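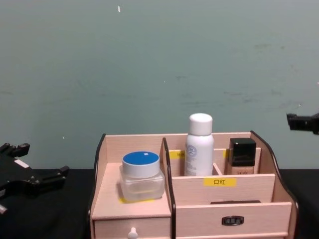 Skestum Roadster

The Skestum Roadster is a small two-seat convertible that was put together by hand in the town of Irarport, and I've been keeping this entry going since I bought mine as a box of parts. Other owners send me corrections and I work them in when I get a free evening, so if your car doesn't match what you read, write to me!

Origins

Skestum started out making trailers and horse boxes. The car was the idea of Tae-yang Bae, who ran the welding shop and had been building hill climb specials at home for years (his first one had bicycle mudguards, and I've seen it, and it still runs). He drew the frame over one winter and had a rolling chassis by the following January. The company let him use a corner of the trailer shed as long as the trailers kept going out of the door.

The first cars had no doors at all. You stepped over the side, put a foot on the seat and slid down, and if it had been raining you sat in whatever was on the seat. Doors came with the Series 2, along with a heater that most of us have disconnected.

Body and chassis

The frame is square steel tube with a fiberglass body bolted on top. The nose lifts off in one piece, which is wonderful when you're working on the engine and a pain when you're alone and it's windy. Early bodies came from a boat builder called Hughes, and they're thicker and heavier than the later ones Skestum molded in house. I prefer the Hughes bodies. They crack less around the headlights and the hood lines up better – other people will tell you the opposite, and they're welcome to.

Rust gets in at the rear outriggers, where the tube was left open at the ends. Push a screwdriver in there before you hand over any money. The floor is plain sheet and easy to replace.

Engine and gearbox

Power comes from a four-cylinder engine bought in from Rimodora, who mostly made them for delivery vans. It isn't quick on paper, but the car weighs so little that it feels lively up to about 6 tenths of what your nerves will take, and after that the steering goes light and you remember you have errands to run. It likes to be shifted at 3,000 rpm around town. There were four forward gears on everything except a short run of late cars, which got a five-speed with a very long lever that hits your knee in reverse.

Cooling is the weak spot. The radiator sits low and catches leaves, and the fan switch is slow to wake up. I fitted a manual switch under the dash and so has nearly everyone else.

Series 2 and the end of production

The Series 2 had a taller windshield, a proper fuel gauge and 17 inches more top fabric, so you could finally wear a hat with the roof up. Orders went well for a while and then the trailer side got busy again and the corner of the shed was wanted back. The last car was painted cream and went to a dentist.

Owners and spares

Anoma Haque looks after the register these days and keeps the body molds dry in her barn. She updated the chassis list on April 4, 2019, and the copy I work from is that one. Brake parts are easy, window seals are not, and if you ever come across a left taillight in good shape please let me know before you tell anybody else.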